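Search this journal Advanced search Go

4. Small locks and the keys that belong to them

4.1 Why we began with padlocks

When we first drew up the list of household objects for the Grestside study, padlocks were not on it at all. We had expected to write mostly about drawers and jars and the sort of shelf where things get put down and forgotten, and it was only after the October visits, when home after home brought out a tin or a saucer of locks and keys, that we went back and made room for them. We are very glad we did. Of the 333 small objects people chose to show us, few led to longer conversations, and several of our most patient participants were happy to spend most of a visit sorting out which key went with what.

A small padlock is an odd thing to own. It is bought for one job (a shed, a bike, a school locker, a suitcase for a single trip) and then it outlives the job by many years. The key is smaller again and has usually been through several pockets, hooks and bowls along the way. People told us, often with a good deal of affection, about locks they could no longer open and would not dream of throwing out. One household in Ulbridge kept 7 of them in a biscuit tin and could name the shed, gate or trunk that each had once guarded, although the keys were long gone.

4.2 Keeping the pair together

We noted three broad habits in how people stored a lock with its key, though I should say the edges between them are blurry and plenty of homes did a bit of each. Some left the key in the lock, which keeps the two together but wears on the nerves of anyone who worries about the lock being carried off whole. Some tied or taped the key to the shackle. The rest, and this was the largest group by a fair margin, simply set the two down side by side and trusted the arrangement to last. It lasted rather well in shallow trays and badly in deep baskets, where the key worked its way to the bottom within a few weeks.

Colour seemed to matter more than size. A silver key on a pale or patterned surface was hard for people to pick out, even when they knew it was there, while a dark lock body was spotted right away. In the sorting task we asked participants to look over a surface for up to 20 seconds and then point to everything they had noticed. The lock was nearly always the first thing named, and the key was sometimes missed altogether even when it lay close by. Azevedo's earlier work on kitchen benches found much the same with teaspoons, and we think the two results sit comfortably together.

The layout in Figure 3 is the simplest one we used, with the lock and key near the centre of a grey marble-patterned surface and no tray, string or tag to hold them together.
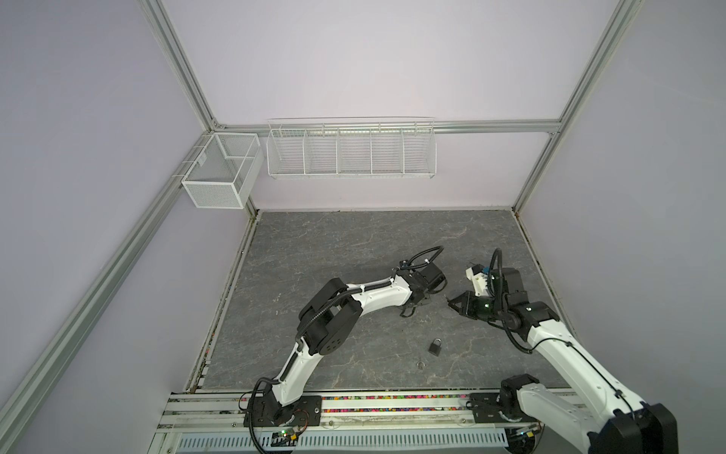

FIGURE 3 | OBJECT PAIRS: LOCK AND KEY

Small black padlock with a silver shackle, and a small silver key just below it. The wire-mesh shelf basket along the back wall has five compartments.

Participants who were shown this layout tended to talk about the key as though it were lost already, or about to be. "I'd want that on a string," was a comment we heard in one form or another at nearly every session, and it came as readily from people whose own keys were loose in a drawer at home. We found this gap between advice and practice rather endearing, and we return to it in Section 5 when we discuss the Plolico hook boards, which 30 households tried out in their front halls and side porches.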